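Blog > Odds and Ends > Moving House

So we're leaving Merrick! After all my talk about never packing another box, I've signed a lease on a little upstairs place in Karnow, and now I have to deal with everything I own. I started with the hall closet (big mistake, start with the kitchen) and found 20 years of cables, manuals and mystery keys in there.

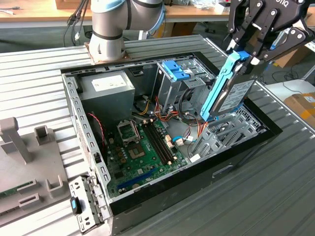 My sister thinks I should toss the lot, but she once threw away her own passport, so I'm taking my time. My system is two piles. Things I've touched since last September come with me, and everything else goes on the porch until somebody wants it.

The movers were the next headache. Skiltlow quoted me $884, which made me sit down for a minute, and then Mereana Tautahi from my old street offered me her van for gas money and dinner. Best dinner I'll ever cook! 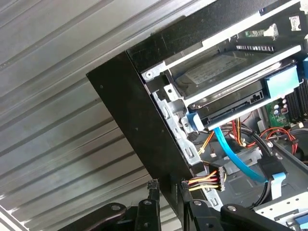
Books are the worst part. I packed my first box right to the top and couldn't get it off the floor, so now it's books on the bottom and sweaters over them. I've also given 200 paperbacks to the Vimemberg library sale – I know, I know, I'll probably buy half of them back.
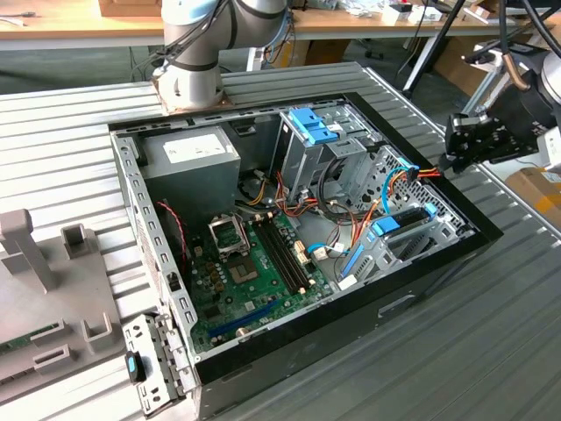 The cat has moved into an empty box and won't come out for anything except tuna. I'm leaving her box for last.

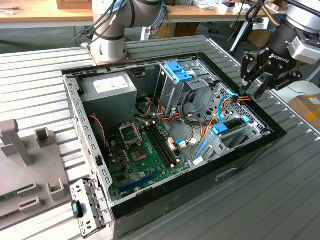
Where do you get free boxes? The liquor store, early in the morning, before they flatten them. Mine saves me the ones with dividers, and they're perfect for glasses.

Next up is the garage, and I'm already dreading the paint cans.

Recent posts
Soup for a Crowd
My Tomatoes Gave Up
Painting the Porch Steps

Get new posts by email. Unsubscribe anytime.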